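**Ticket 76 — Pine table, long boards: rings, tackiness, one board proud of its neighbour**
Status: open (again)
Product: Tendeck clear matte, 2 coats
Supplied by: Plodham

**Reported problem**

Finish marks if you so much as look at it with a drink in your hand. Pale rings appear under anything cold and take a day or so to fade, except the ones that don't. Surface still feels slightly grabby in humid weather. The tin says "fully cured in 200 hours". It has had closer to 1,000.

**Tried so far**

1. Wiped down with warm water and a drop of dish soap. Table now clean and grabby.
2. Methylated spirits on a hidden patch underneath. Took the finish off the hidden patch, and the colour off the rag.
3. Hair dryer on the worst ring, low setting, kept moving. Ring faded. A new one turned up beside it by dinner.
4. Rang Plodham. Was told to use coasters. I own coasters. I would also like to own a table.

**Reply from Plodham support (pasted in)**

> Thanks for your patience. Rings on softwood are usually trapped moisture. Please confirm the species, whether the knots were sealed before coating, and what is normally placed on the surface. Photos welcome.

**My answer**

Species is pine, bought as planed boards from Gurkard and glued up at home. Knots were not sealed, as the instructions on the tin don't mention knots at all.

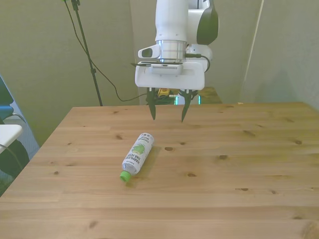
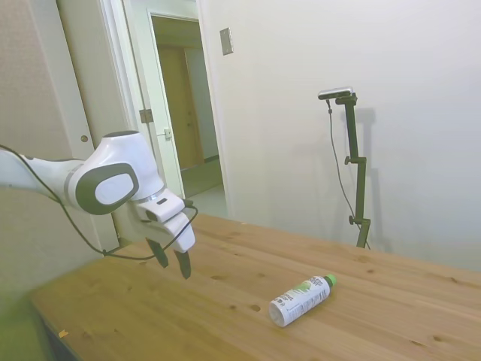

As for what normally goes on it, the honest list is mugs, plates, post and whatever has just come out of the fridge. Cold drinks are the main offender by a long way, and people don't reliably stand them upright. A bottle on its side, like the green-capped one in both photos, gives me a long smear of a mark in place of a tidy ring, and no coaster I've found is shaped for that. The knots are a separate complaint. You can see how many there are, and the dark ones feel tackier under a fingertip than the plain wood between them.

**Second reply from Plodham**

> The knots may be bleeding resin, which can keep the finish soft in spots. We suggest a light sand with a fine paper, a coat of knot sealer, then two fresh coats of Tendeck, leaving up to 76 hours between them.

**Notes to self**

- Asked why seventy-six and not seventy-two. Still waiting.
- Knot sealer bought. The Bhattacharjee hardware shop had one tin left, with a dent in it, at full price.
- Sanded a test strip at the back edge. Paper clogged almost at once near the knots and hardly at all elsewhere, so they may be right about the resin. Annoying.
- Sealed two knots only, as a trial. Both dry to the touch by 9 pm, no grab next morning.
- The proud board is not a finish problem, I'm told, and needs its own ticket. Have logged it. It asked me for the species.

**Next step**

Clear the table, sand the lot, seal every knot, recoat in October when the weather settles. Until then, cold drinks live on the bench. Leaving this open.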